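Clurnix Disclosure Desk
Secure intake and case tracking for corruption reports

Product overview

Clurnix Disclosure Desk is a self-contained system for receiving, logging and following up reports of bribery, procurement fraud and misuse of public money. It is sold to prosecutors' offices, audit institutions, parliamentary inquiry teams and the legal departments of large contractors. The system runs on a server kept on the customer's own premises. No report, attachment or case note is passed to Clurnix at any stage.

A person making a report does not need an account. They write their statement in a web form, attach any papers or recordings, and receive a case phrase made up of six words. The phrase is the only way back into the conversation. If it is lost, a new report has to be opened, and the case officer can join the two by hand.

Every item is sealed on arrival with a time stamp and a checksum. Later changes are stored as new versions, and the first version stays readable. This matters most in cases that run for years and pass through several investigating teams – the record shows who opened a document, when, and under which authority.
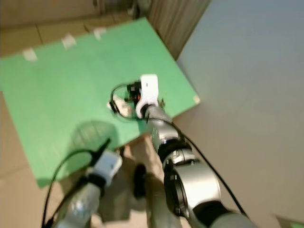 Green board with white tape along its edge.

What is supplied

Intake server, rack or desktop case
Two administrator key cards and one sealed spare
Printed set-up guide and evidence handling guide
Software licence for 3 years
Remote training for up to twelve case officers

Roles and access

There are four roles: intake clerk, case officer, reviewing lawyer and auditor. An intake clerk can see that a report has arrived but cannot open the attachments. The auditor can read the access log and nothing else. If a named official appears in a report, that official's login can be blocked from the case before it is assigned, together with the logins of their direct staff. The block list is kept by the reviewing lawyer.

Where two lawyers disagree on a block, it stays in place until both have signed it off. This rule was added in the Istik release at the request of Sowmya Naidu, who leads our work with public prosecutors, and it cannot be switched off.

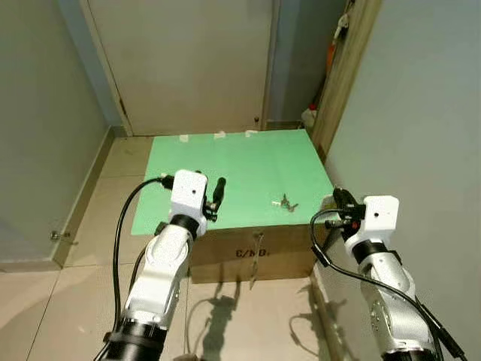

Cases can be exported as a court bundle in PDF, with page numbers and an index, or as a plain archive for another authority. The Cusi add-on handles requests from abroad and keeps a separate log for each country. It is charged per authority and can be added at any time during the licence.

Specification

Order code: 2096
Open cases: up to 1000
Attachment size: up to 1000 MB per file
Form languages: English, Spanish, Portuguese, French, Polish, Thai
Backup: encrypted, to customer's own storage
Works with: Flivotov document scanner software

Ordering and support

Prices are given on request and depend on the number of case officers. Delivery is normally within five weeks of a signed order. Orders placed in November are installed in the new year.

For sales, ask for Thanakorn Klinhom. Technical questions before purchase go to Wojciech Kwiatkowski. The support line is open to licence holders from 8 am to 6 pm, and the licence number is needed for every call.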